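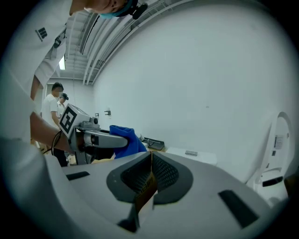

The left gripper stopped opening at ten past two. Soon-im Sung noticed because the cloth came up with her hand when she moved away.

She squeezed the trigger and let go. The fingers stayed shut. She tried it again, harder, and heard the small motor click and give up.

"Left one's stuck," she said.

The tablet on the shelf told her what it always told her. Session active, unit healthy. Asar, the software that ran the shift, had a green circle for healthy and a red one for everything else, and she had seen the red one twice since November.

She put the right gripper down and picked at the cloth with her free hand. It didn't tear. It had been pulled into the gap behind the pad, a thumb's width of it, and the finger had closed over the fold. She could feel the motor still pushing. The housing was getting warm.

At Onaria, where she had worked before, there was a button on the wall. At Vikemis there was a page on the tablet. She opened it, scrolled past the welcome, and found the fault list. Code 1108 was "obstruction, self-clearing." The instruction was to wait 5 seconds.

She waited. The motor clicked. The circle stayed green.

Her supervisor came over, looked at the cloth, and asked whether she had logged it.

"It says it's healthy."

"Then it won't let you log it."

"I know."

He bent down and smelled the gripper. Then he reached past her and pulled the cable out at the wrist. The clicking quit. The finger went slack and the cloth dropped onto the table with a brown crease where the pad had been. On the tablet the circle was green for a moment longer, then red, and a message asked operator 627 to explain why she had disconnected working equipment.

Soon-im typed: It was not working. It was hot and it would not open.

The box wanted a category. She could choose Break, Personal, or Other. She chose Other.

The supervisor wrote "do not use" on a strip of tape and stuck it to the gripper. Then he went to call Marikar, who made the motors, and she heard him on hold for a long time. She folded the cloth with the burned part inside and set it by the tablet so the next shift would see it.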